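8月13日 星期六

终于把麦哲伦海峡那一章看完了!从早上八点坐到现在,腰是直不起来了,可是心里痛快得很。《Magalhães航海札记》这本书我买回来压了大半年,一直嫌厚,291页,字又小,结果一翻开就放不下。早知道这么好看,去年11月就该读的。

最喜欢的是讲船上吃食的那几页。以前读航海故事,光顾着看风暴和哗变,从来没想过一船人每天嘴里嚼的是什么。硬饼干、咸肉、发臭的水,还有慢慢坏掉的牙龈。作者写得很细,饼干怎么烤两遍,怎么装桶,受了潮会变成什么样子,看得我又恶心又着迷,中午那碗面都放坨了。我在本子上抄了两页半,手酸,明天接着抄。

还有旧地图!书后面附了一张1639年的海图,复制得很清楚,海岸线歪歪扭扭,有的地方画得极认真,连小湾都不放过,有的地方就干脆空着,或者画一条大鱼。我拿放大镜看了好久,在右下角找到一个特别小的罗盘花,花瓣里还有颜色。画图的人多半没去过那些地方,全凭水手嘴里说的,再加上自己的想象,居然也能画得八九不离十。我越看越喜欢,想自己描一张挂在书桌前面,描图纸柜子里还有,墨水不够了,要去买。

墨水我想试Wirneck的那种棕黑色,文具店的小样我画过一道,干了以后有一点发红,很像旧纸上的字。钢笔就用那支旧的,笔尖有点刮纸,描海岸线反而好,抖出来的线条跟原图一个味道。(上次描河流用的是新笔,滑得要命,画出来像地铁线路图,哈哈。)

下午四点多出门透气,走到Fonden咖啡馆,点了冰的,坐在靠窗的位置又看了十来页。隔壁桌两个人在争从前的水手到底会不会游泳,我差一点就插嘴了!忍住了,可是回来的路上一直在想这个问题。书里只提过一句,说有人落水,靠一只空桶捡回一条命。空桶是装什么的呢?酒还是水?作者没写,我在旁边画了个问号。

回来路过河边,风很大,水面一道一道地发亮。站着看了一会儿,想起书里写船队进海峡的那一段:两岸是山,夜里岸上有火光,谁也不知道前面通不通。我光是读,手心都出汗。要是换了我,大概第一天就要哭着回家。可是真想看一眼啊,就看一眼那个颜色的水。 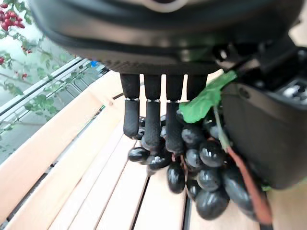

晚上接着读到香料和果干那一节,又是一大段我喜欢的。作者说葡萄干、无花果干这些东西在船上金贵得很,有病人才分得到一小把。我读着读着就馋了,满脑子都是新鲜的葡萄,就是那种颜色深深的一串,旁边还衬着一片鲜绿的叶子,看着就甜。船上的人在海上漂了几个月,做梦都要梦见这个吧。又想到晒干以后皱成那么小一粒,居然能跟着船走半个地球,真了不起!我决定明天早饭煮燕麦粥,狠狠放一把葡萄干,边吃边读下一章。

睡前又翻了翻Ilik的那套航海丛书目录,后面还有一本专讲灯塔,一本讲船上的猫。猫那本一定要买!船上的猫有没有名字,归谁喂,换船的时候跟不跟着走,我全都想知道。不过书架已经满了,最下面那层是横着塞的,要先清掉一些旧杂志。

明天要做的事:买墨水,还图书馆那两本(已经过期10天了,惭愧),把抄了一半的饼干做法抄完。说不定真的烤一次试试,面粉、水、一点盐,烤两遍,应该不难。牙齿可能要吃点苦。

眼睛睁不开了,海图还摊在桌上,不收了。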